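Shop notebook, Friday

Wagon back on the lift at 8. Customer complaint as written on the card: shudder under light throttle between second and third, worse when warm, with an occasional clunk when backing out of the driveway. Kiran Solanki drove it home last night and got the shudder twice on the hill past the Mukby turnoff. Could not get the clunk.

Read the codes before touching anything. One stored misfire, cylinder 4, no pending. Cleared it and wrote it on the card. Fuel trims looked fine at idle and at 2000 rpm. I held it at 2000 for a while and watched the misfire counter, and it stayed at zero, so if it is a miss it only comes under load.

Pulled the coils. Number 4 had a white track down the side of the boot. The others looked OK but they are all the same age. Plugs were worn, gap wider than spec on all of them, and number 2 was barely more than hand tight. Whoever did them last did not use a torque wrench. Swapped coil 4 with coil 1 for now so we can see if the misfire follows it. New plugs in, gapped, torqued. Threads on the number 2 hole are good, checked with the thread gauge and a light.

Mounts next. The lower rear torque mount has a split in the rubber on the forward side. With a pry bar it moves a lot more than it should. I think this is the clunk in reverse. The upper mount is not great either but it is not torn. Ordered the lower from Nultlow, $389 with the bracket, which seems like a lot. They won't sell the bushing alone for this one. Kiran is going to call Clultcombe and ask if they have a used bracket, and then we would only need to press in a bushing. Told him to ask about rust before he drives over there.
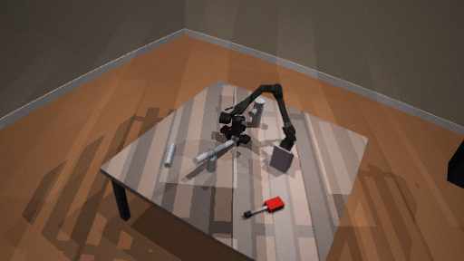 Arm and table, corner view.

Road test with the new plugs and swapped coils, mount still bad. Took the same route Kiran used. Pulls much cleaner from low speed. Still a small shake around the second to third change, but it is a different feel from what he described, more like the whole engine rocking than a stumble. Got the clunk once in the lot going from drive to reverse on the slope. Back in the shop the misfire had come up on cylinder 1. So it followed the coil. Coil is bad, customer to be told. I would do all of them at this mileage but it is their money. Quote it both ways.

Transmission fluid: level is OK when checked warm by the book procedure. Color is dark, does not smell burned. No record of it ever being changed. I do not want to blame the gearbox for anything until the mount is in. Note for whoever does the quote, put the fluid change down as a separate line and do not mix it in with the shudder repair.

Other things found while it was up:

Left front inner CV boot has a small crack starting at the small clamp. Not leaking yet.
Rear pads at 7 mm, leave them.
Air filter had leaves in it. Cleaned out the box, new filter fitted.
One undertray bolt missing, and one is the wrong thread and has been forced in. Left the forced one alone. If it strips we will need an insert.

Tools: the half inch torque wrench clicks late at the low end. I checked it against the Jin wrench and it was off by enough to matter on plugs, so the plugs were done with the Jin. The half inch is in the drawer with tape on it. Please do not use it for anything under 40 ft-lb until it comes back from being checked.

To do Monday if the mount shows up: support the engine from below with the wood block, swap the lower mount, new bolts (they are torque plus angle, do not reuse). Final tighten with the weight back on the engine. New coil in 1. Clear codes, drive it warm, then check for the clunk in reverse on the slope again. If the shake is still there after all that, log the shift from second to third and look at the slip numbers before anyone says the word valve body to the customer.

Card is on the hook, key in the box.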